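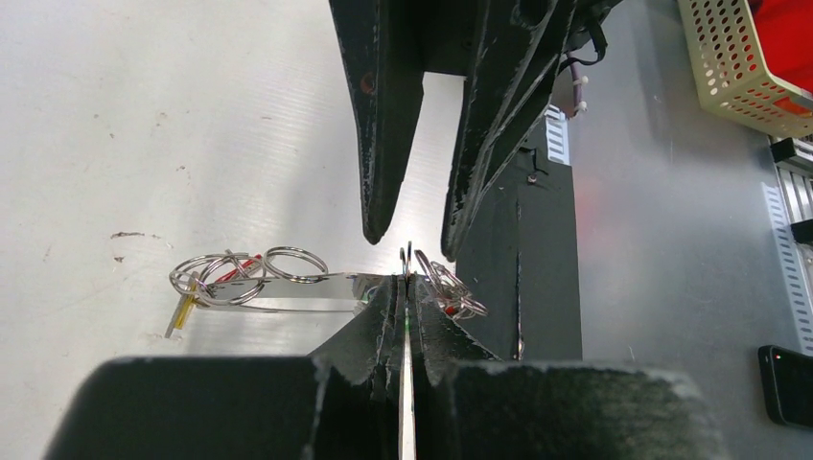 Can a two-arm cell take over sorting split rings from a mixed bin yet? Only the easy part of it, and at a pace no shop would pay for.

On 2019-10-08 Yesenia Quezada wrote:
> Sarnero says their Akby cell handles "small wire goods." We hang
> 1000 key rings a shift by hand at Jollness. Has anyone timed an
> arm on this? I'd also like to know if it could do dishes, but the
> rings come first.

Yesenia,

I ran 22 trials in April with parallel fingers. Single rings lying flat: 8 clean picks. Nested rings: none. Double-coiled wire hooks onto its neighbor, and the second arm has to hold one ring while the first works the other free - slow, and hard to script.

Cycle time depends mostly on the handoff. Both arms have to reach the same small volume, and that is where the planner gets cautious. With two arms bolted to one plate and the grippers nearly meeting over the board, as here, the cables cross in the gap, so I would budget for cable slack in the collision model. Chávez left it out of their first quote and revised it after I asked.

For dishes, ask again in a few years. For rings, I'd keep the hand station and send the arm loose, flat parts only.

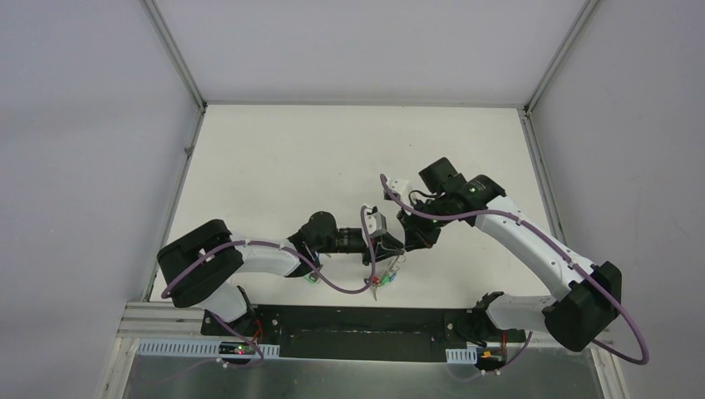 Price is the other question. Sarnero wanted some 589 a month for the software alone, before fingers and service. Two arms on a shared plate also means one fault can idle both, and I would get the restart procedure in writing. Log your own nested-ring rate by hand first - without that number their demo tells you very little.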